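Preltunside Parts Hall
Cell 4 walk-round checklist, July
Filled in by: Agata Fontana
Checked by: Mohandas Reddy
Time started: 6:40 a.m.
Hour meter at start: 2639

Marks used: OK, WATCH (look again next round), FIX (work order raised), N/A

1. Floor and access
Walkway clear to the gate: OK
Floor markings readable: WATCH. Yellow line is worn through by the pallet drop. Same comment as last round.
Gate closes and latches: OK
Emergency stops, both sides: OK. Pressed and reset with Bayu Ginting at the panel.

2. Bin
Seated against stops: OK
Walls, dents or sharp edges: OK by hand, gloves on.
Floor of bin: WATCH. Scratched and scuffed, with cloudy worn patches. No raised burrs felt. Pilar Carrasco wants it looked at again before the next Gilani order goes through.
Parts left in bin: one dark gray block, by the rear left corner. Left where it was until the check was finished.

3. Arm and cables
Cables on this arm run outside the casing, so go over the full length and don't stop at the first tie. Lockout goes on before anyone reaches into the bin.

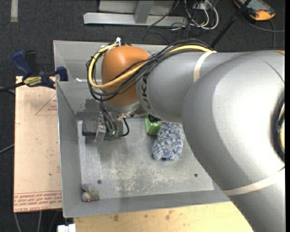 Item 3. Cable run over the wrist, gripper down in the bin.

Yellow cable, outer cover: OK
Black cable bundle, outer covers: OK
Slack in loops at wrist: WATCH. The black loop hangs out to the left of the joint and below it. Check clearance to the bin wall at slow speed.
Cable ties: FIX. Long tail on the white tie above the orange joint. Trim flush. Josefina Herrera has the order.
Thin wires into gripper: OK, no pull on them by hand.
Flange fasteners: OK, none loose by hand.
Casing, leaks or cracks: OK

4. Guarding and signs
Fence panels tight: OK
Light curtain test: OK, 10 trips out of 10
Load sign on fence: FIX. Bottom corner peeled, last line can't be read. New one asked for from Ultolus.
Fire extinguisher tag in date: OK

5. Paperwork
Grease log up to date: OK. Next grease is due at 4000 hours.
Old Prusel form still in the binder: removed.

Time finished: 7:25 a.m.
Open items carried over: floor line, bin floor, loop clearance
Work orders raised: cable tie, load sign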